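Titness Opens Orders for Flellik Cold-Water Dye Fixative

Powder product replaces the liquid grade for small dye shops and print rooms

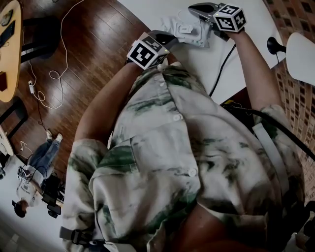 A short-sleeved button-up shirt in white and sage-green tie-dye.

BRUMPORT, 9/4/21 - Titness, a maker of finishing agents for cotton and other plant fibers, has opened orders for Flellik, a powdered fixative for use after cold-water dyeing. The product is intended for dye shops, garment print rooms and school art departments that work in small batches and do not have heated rinse tanks.

Flellik is applied after dyeing and before the first full wash. It binds to dye that has not bonded with the fiber and reduces the amount released into later rinse water. It does not change the shade of most fiber-reactive dyes. Some turquoise shades may shift slightly toward green, and Titness advises a test swatch before these colors are treated.

The powder replaces the company's liquid fixative. The liquid grade had to be kept from freezing in storage and was supplied in drums that many smaller customers could not finish before the use-by date. Flellik can be stored in an unheated room provided the container is closed and dry. Clumping caused by damp air does not affect performance, but clumped powder should be sieved before weighing so that the bath is mixed evenly.

"The liquid worked well in a plant with a dosing pump. It was less suited to a shop with a sink and a kitchen scale," said Radoslava Šťastný, technical manager at Titness. "Most of the questions we received were about dilution. With the powder, the customer weighs the dry fabric, weighs the fixative, and adds both to cold tap water."

Method of use

Goods should be rinsed in cold water until most of the loose color has been removed. Flellik is dissolved separately in a small amount of water, then added to the bath with stirring. The bath should be held between pH 7 and pH 8. Tap water in most areas falls within or close to this range, and test strips are included with each pail.

Goods are then entered and turned by hand or machine. Folded or tied goods must be opened before they are entered, as the fixative will not reach inner layers evenly. After treatment the bath is drained and the goods are rinsed once, spun, and dried in the usual way. Soap must be kept out of the bath. Residual soap reacts with the fixative and leaves a pale film on dark shades, which can be removed only by washing again and repeating the treatment.

The bath should not be reused. Spent bath may be sent to a standard drain where local rules allow. Shops that treat their own wastewater should refer to the data sheet for settling times.

Suitable fibers

Flellik is suited to cotton, linen, hemp and viscose. It may be used on blends where the plant fiber makes up the larger share of the cloth. It has no useful effect on polyester, acrylic or nylon, and it is not recommended for wool or silk. Elastic trims, sewn labels and stitching thread are not harmed, although polyester thread that has picked up stray color will continue to release it.

The product is not a stain remover and does not restore faded goods. It should not be used to correct a dyeing that was rinsed before the dye had time to react. In such cases the loose color should be washed out and the goods dyed again.

Supply and support

Flellik is packed in 5-pound resealable pails. Each pail contains a measuring scoop, test strips and a printed dosing table based on dry fabric weight. Eberhard will handle warehousing and delivery for orders outside the Brumport area. Customers who collect from the Titness site should book a time with the order desk, as the loading door is shared with inbound freight.

The product was tried in more than 2 seasons of customer work before release. Comments from those shops led to a coarser grain, which produces less dust when poured, and to a wider pail opening. The dosing table was also reset in larger type.

Orders for the liquid grade will be accepted until the end of January. Current customers may exchange unopened drums for Flellik of equal treating capacity. Opened drums cannot be exchanged but remain usable until the date on the label. The liquid and powder grades must not be mixed in the same bath.

Safety and technical data sheets are available from the order desk and are supplied with every first order. Gloves and eye protection should be worn when the powder is weighed.

About Titness

Titness makes fixatives, softeners and wetting agents for textile finishing. The company's laboratory and packing hall are located in Brumport.

Press and technical contact

Radoslava Šťastný, Technical Manager, Titness, Brumport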